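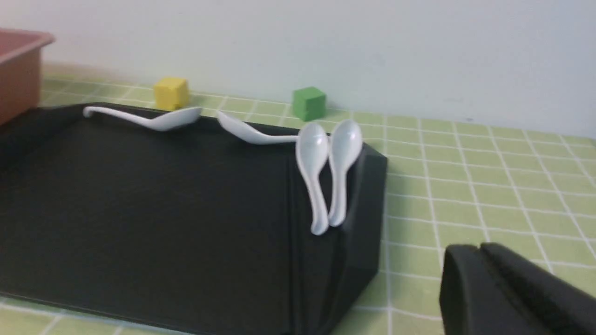 White spoons and a black tray on a green tabletop.

Lecture 2: Treaties between neighbours after a war

In the last lecture we looked at how a ceasefire is signed. Now we ask what comes later, when two governments want to have normal relations again.

Please keep three words apart. Recognition means that one state accepts the other as a state. Diplomatic relations means that they exchange ambassadors. Normalisation is wider -- it includes trade, flights, visas and often the question of the border.

A joint statement is usually shorter than a treaty and may not need the vote of parliament. This is why governments in a hurry prefer it. The weak side is that a later government can read the same sentence in another way.

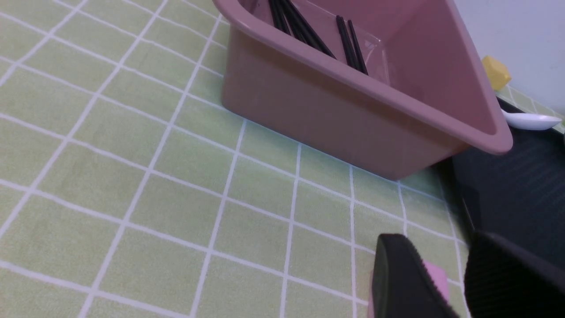
Department of History and International Relations

Reading for the seminar: Birhane, chapter 12, and the article by Tekleab from page 137. The chapter is long, so begin early. When you read, mark every place where the author says "both sides agreed" and check if a source is given.

Short paper: compare one joint statement with one full treaty. Please write 683 words at most, without the notes. Papers go to Mekdes Feyisa. Students who missed the December test should speak with Robel Mekonnen before the seminar.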